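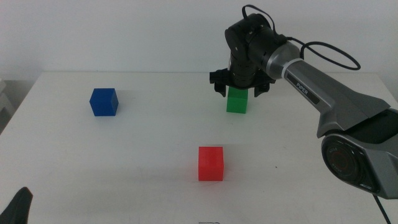
The three-cube layout, with the gripper over the green cube.

The engineer who ran the comparison at Vieira gives the setup in one breath: two controllers, Vulorov and Prutero, same arm, same gripper, 52 grasps each. "We changed the controller and left the rest alone."

Vulorov settled faster. Prutero closed more evenly but dropped its link 21 times in March, mostly at startup. "I can work with slow. I can't work with a restart."

The wrist camera took longer to sort out than either controller. Its view takes in both fingertips and the cube ahead, and the ribbed pads kept confusing the edge detector -- masking them fixed most of it. "After that we logged 2243 images and stopped arguing."
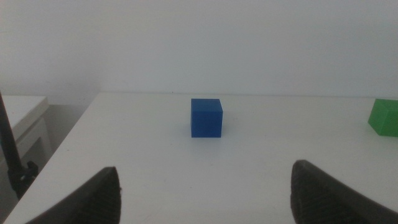
What comes next

Idach firmware, then narrower fingers.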